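4 min read

16 Feb 2022
By the Solinby Table desk

Cover It, Crimp It, Carry It

There's a moment before every big shared meal when the cooking is done and the eating hasn't started, and I have come to love it more than either. Out comes the roll of foil! In Nundalside, where the winter supper moves from house to house and half the food travels on somebody's lap, covering the bowls is a job people ask for by name.

I went along in November expecting to write about the recipes. I came home talking about lids. Foil is such a humble thing (a torn sheet, a rim, two hands) and yet everyone at that table had a way of doing it. Some tear the sheet big and fold the extra under. Others cut it close and pinch their way around, and you can pick out their bowls later by the ragged little skirt.
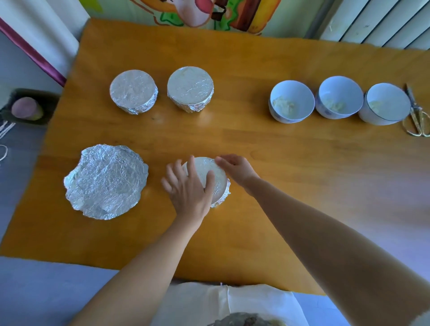
What matters is the first press. Lay your palm flat on the sheet and keep it there while the other hand goes hunting for the rim. Tuck down, then around, a bit at a time, turning the bowl as you go. If you pull one side tight before the other is caught, the whole thing slides off and you start again with a crumpled sheet – which still works fine, by the way. Wrinkles hold. A wide plate is harder, having so little edge to grab, so wrap it right around and squeeze wherever the foil stands up.

Small bowls were a revelation to me. I've always piled everything into one enormous dish and then worried about it all the way down the Partington road. Split the same food between several bowls and each one is easy to cover, easy to carry and easy to hand to a neighbor at the door. Leave the crumbly things until last so you can give them a final fluff with a fork.

Do label them. A strip of tape and a marker will do, stuck on the side where it can be read when the bowls are sitting in a box. My own went unlabeled and ended up at the far end of Grolia, where I'm told it was very much enjoyed. The bowl came back 2 weeks later with walnuts in it!

Solinby Table | Contact the desk | © 2022 Solinby Table | Back to top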